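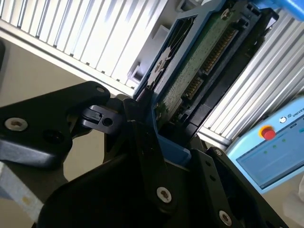

The gripper and the blue drive caddy, from the wrist camera

I promised in July that I would write up how we look after the drive cell, and then of course I didn't, so thank you to everyone who kept nudging me (Jeanine Wuyts, mostly, and with great patience).

We call the cell Gotico, after the café where we drew it up, and its job is to lift hard drives out of old desktop towers and put them back again. It's lovely when it goes well! When it doesn't, nine times in ten the trouble is in the fingers. They have to take hold of a plastic caddy, and plastic gives a little, so a finger that sits slightly crooked will still grab it quite happily and then hang the drive at a slant. Then you get a scrape going into the bay, and a very long afternoon.

So every 500 cycles I stop the arm, press the emergency stop on the pendant and go over all the screws on the gripper with a hand driver. I used to do only the big ones on the brackets, until one of the little ones worked loose and cost us 45 minutes on our knees with a flashlight. After that I wipe the finger tips, move the joints by hand and feel for any play.

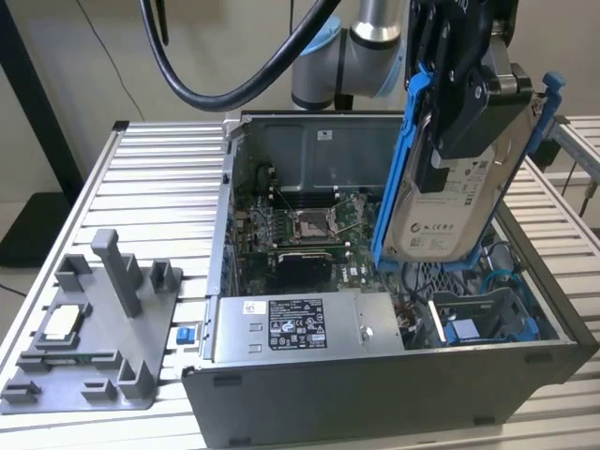 Next comes the slow run, and I really do mean slow – 20 percent speed, one hand near the stop, a scrap drive in the caddy. I watch the last stretch down into the bay most closely, and I keep an eye on the big black cable too, as it likes to wander toward the arm if the clips have slipped. If the caddy touches one side first, I go back and teach that point again, usually by a hair. Jeanine writes the new numbers in the notebook, and we're on page 93 now, with coffee rings on most of them.

The whole business takes about an hour if we don't chat. I still owe you the part on the tray fixture, and I'll get to it once the new pads from Vermeulen are in.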